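Himside Sidum lever hoist, 2 tonne – review

Posted November 21, 2023

Type: ratchet lever hoist, single fall, manual
Rated load: 2 tonne
Weight with standard chain: 14 kg
Supplied with: hook latches fitted, test certificate, instruction sheet
Bought from: Van Dijk

We do small plant installation work, mostly pumps, gearboxes and bits of conveyor, in buildings where there is no overhead crane or the crane is in the wrong spot. A lever hoist gets used on nearly every job. Our old ones were due for replacement and we bought a pair of the Himside Sidum in the 2 tonne size. They have been in the ute since July and have had a fair amount of use, some of it outdoors and some of it in a wash-down area.

The Sidum is a conventional design. There is a pressed steel body, a short lever with a rubber grip, a selector for up, neutral and down, and a free-chain wheel on the side for pulling slack through by hand. Top and bottom hooks both swivel and both have spring latches. The brake is the usual screw and disc type, so it holds when you stop levering and only pays out when you work the lever in the down position.
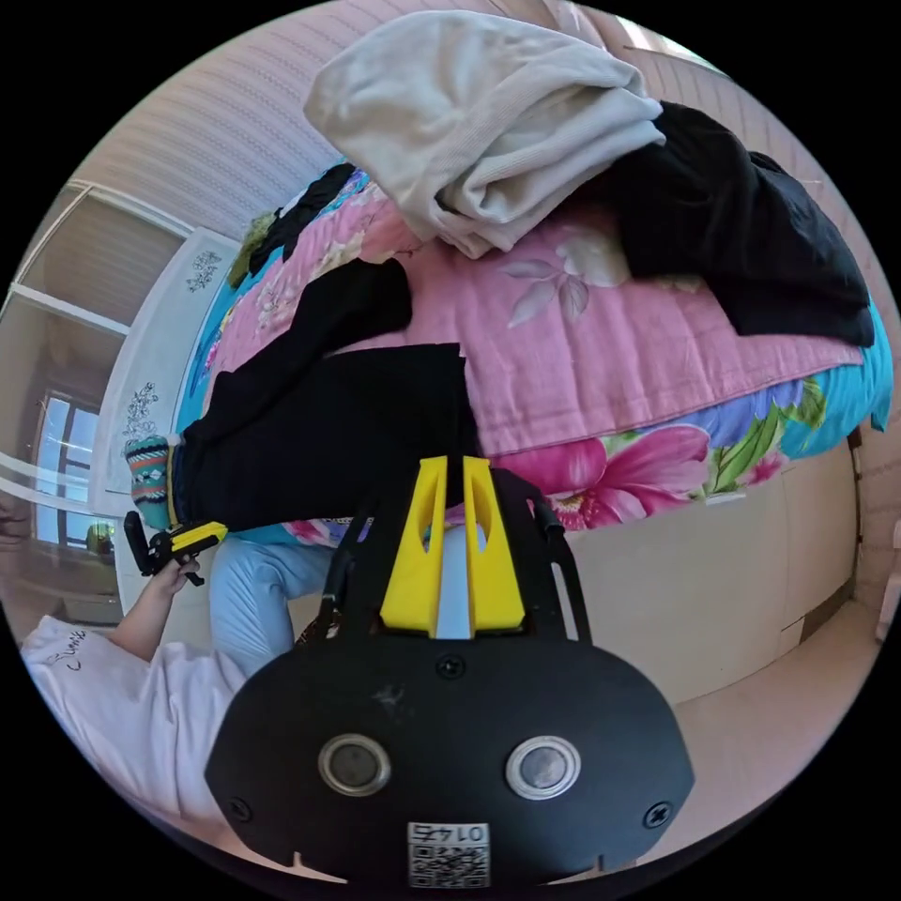 Out of the box

Ours came in a cardboard carton with the chain bagged separately from the body but already reeved. The certificate matched the serial number on the body of each hoist. Check this before you sign for anything, as the supplier had to swap one certificate on an order we placed for shackles earlier in the year.

The chain was lightly oiled. There was a bit of packing grease on the outside of the brake cover, which we wiped off. Nothing was loose. The selector on one hoist was stiffer than on the other and has stayed that way, although it has never failed to engage.

The instruction sheet is better than most. It shows the correct chain orientation at the load wheel, gives hook opening limits for inspection, and says plainly that the hoist is not for lifting people or for supporting a load over people. The drawings are large enough to read in a dim plant room.

Free chaining

This is where the cheaper hoists annoy me. You put the selector in neutral and turn the wheel, and the chain either won't move or suddenly drops. The Sidum needs the chain slack on both sides before it will free-chain, same as any of them, but once it is slack it runs smoothly and you can set the bottom hook where you want it with one hand. If there is even a little weight on the hook the brake grabs and you need to lever down a few clicks first.

Joris Mertens, who does most of our rigging, prefers the wheel on his old Tedthorpe hoist. It is bigger and easier to turn in gloves. I take his point. The Himside wheel has shallow ribs and with greasy gloves on your fingers slide over it.

Lever effort and clearance

With a gearbox hanging off it, well within the rated load, the lever effort is reasonable. Near the full rating it is hard work for a smaller person, and you should be asking why you are pulling that hard anyway. Never put a pipe over the lever. If it won't lift with one person on the grip then something is caught, or the load is heavier than you were told.

The lever swings a full circle. You need a clear space on the lever side, and we found 80 mm between the grip and a wall was enough to work in with gloves on. Any tighter and you end up doing short strokes and barking your knuckles. The short handle does help between pipes.

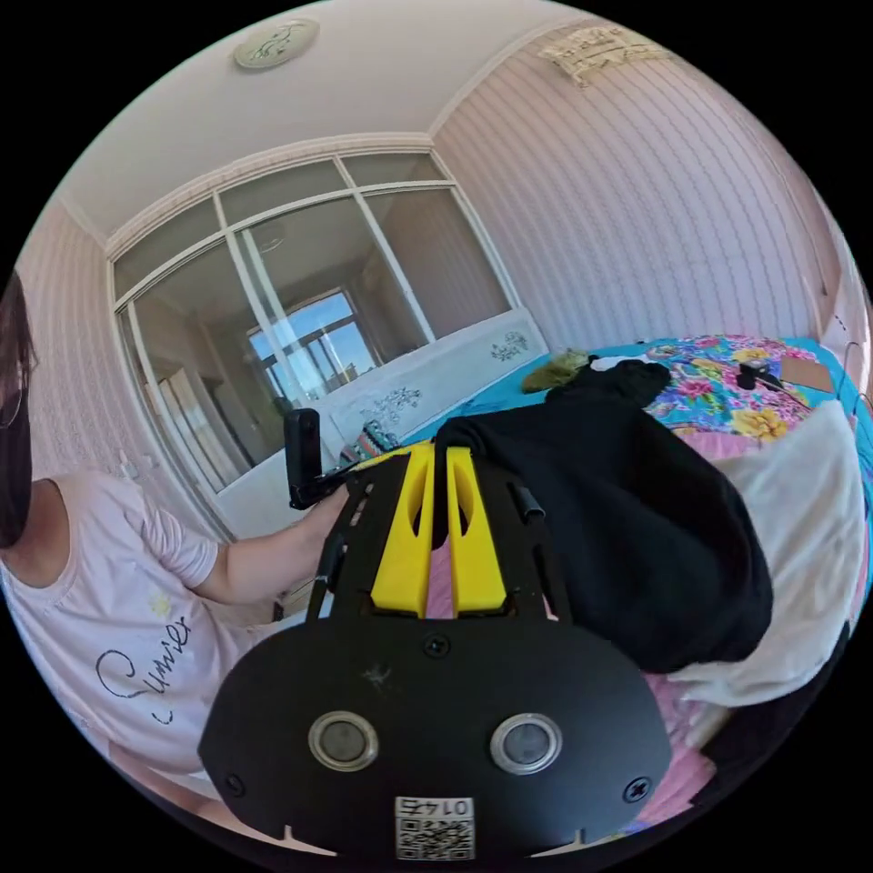

Pink T-shirt and black face mask, with the yellow fingers and the 0145 label.

On the job

The biggest job so far was a pump skid with a plated weight of 4,000 kg that had to come sideways off its plinth onto skates. We were dragging it, with the hoists pulling horizontally to a pair of floor anchors and the skid never leaving the skates. The engineer worked out the pull for us beforehand and it came to well under the rating of each hoist. Both hoists took up evenly and the skid moved in small, predictable steps. I have used hoists with a coarser ratchet where every click gives you a jerk, and I would not want one of those for the last bit of an alignment.

Lowering is just as controlled. Setting a gearbox down over studs, you can stop part way through a stroke and the load stays put. I listened for the pawls on the way up and they are clear and regular on both hoists, even with a compressor running nearby.

A few things to know if you are pulling horizontally:

Keep the body free to line itself up with the load. Do not let it rest against an edge.
Watch for twist in the chain before you take up tension.
Do not choke the load with the hoist's own chain. Use a sling.
Make sure the top hook is seated in the bowl and the latch is closed.

We hang ours from beam clamps or rated eye bolts. The top hook fits our usual bow shackles without binding, although the latch is a close fit on the largest ones and needs a push with the thumb.

Wear and maintenance

After each wet job we hang them up, wipe the chain and put a light oil on it. The load chain has kept its finish. The hand wheel screws showed a little surface rust by the end of the second month, and we have since replaced them with the same size in stainless after checking with the supplier that it was allowed. They are cover screws only and carry no load.

Don't oil the brake. The discs are meant to run dry and oil in there can stop them holding. If you think the brake has been contaminated, tag the hoist out and send it to someone competent to strip it.

Stijn Lambrechts at the Van Dijk counter told us that brake discs and pawl springs are kept on the shelf, and hooks come in to order. We have needed a latch kit only, for a latch I bent myself by dropping the hoist on a concrete step. It arrived the same week and took a few minutes to fit. The hoist went in for a check before it was used again.
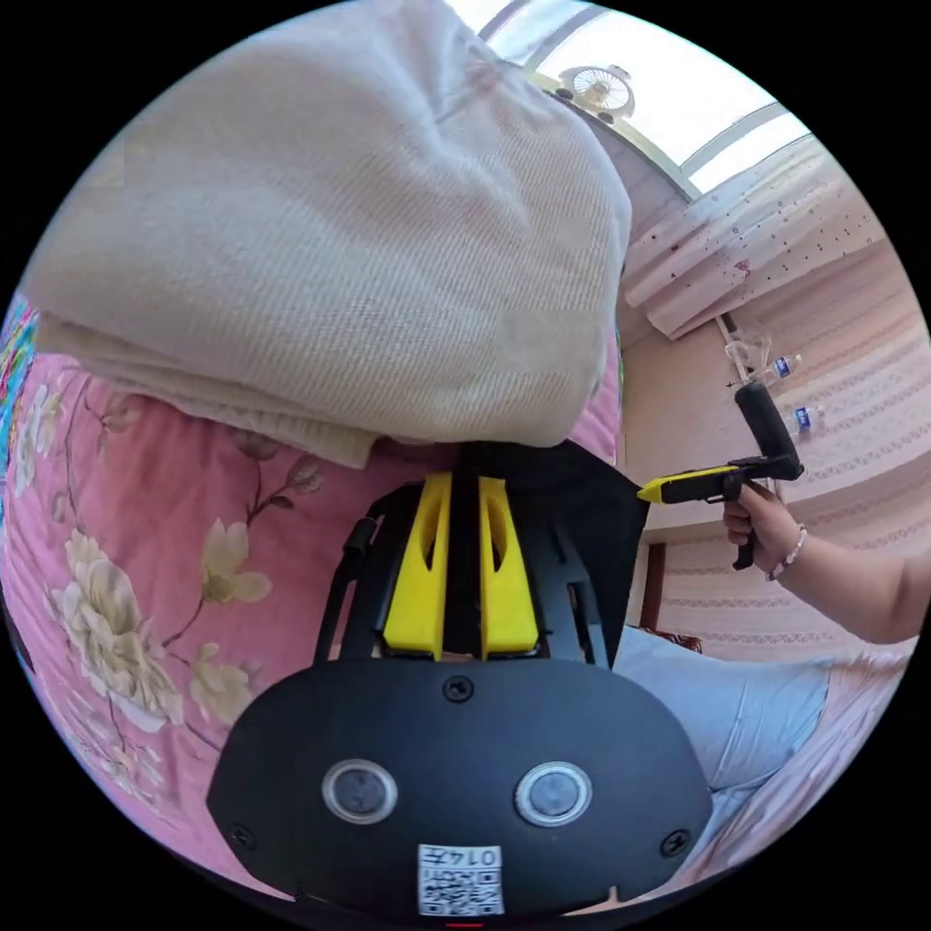 Cream knitted blanket on the pink floral bedspread.

What I would change

The grip. The rubber has already begun to turn on the lever of one hoist. A spot of adhesive fixed it but it should not need it.

The rating plate. It is riveted on and the figures are stamped, which is good, but it sits on the underside when the hoist is hung in the normal way. Whoever is checking the rating from the floor can't read it. We have put coloured tags on the top hooks that match our register.

The carry bag is an extra. At 14 kg each, with chain hanging out everywhere, they are awkward to get up a ladder, and we haul them up on a line in a canvas bucket. I would have paid a bit more for a bag to be included.

Compared with the Tedthorpe

The Tedthorpe in the same size is heavier and has the better hand wheel. Its ratchet is coarser, and its headroom with the hooks drawn together is a little longer, so you lose some lift under a low beam. If most of your work is straight up and down with plenty of room, either will do it. For pulling and aligning in tight places I would take the Sidum.

Verdict

A well-made hoist at a fair price, with a smooth brake and parts you can get. The hand wheel and grip let it down a bit. We have ordered another in the smaller size, and the old hoists have been cut up so they don't find their way back into the ute.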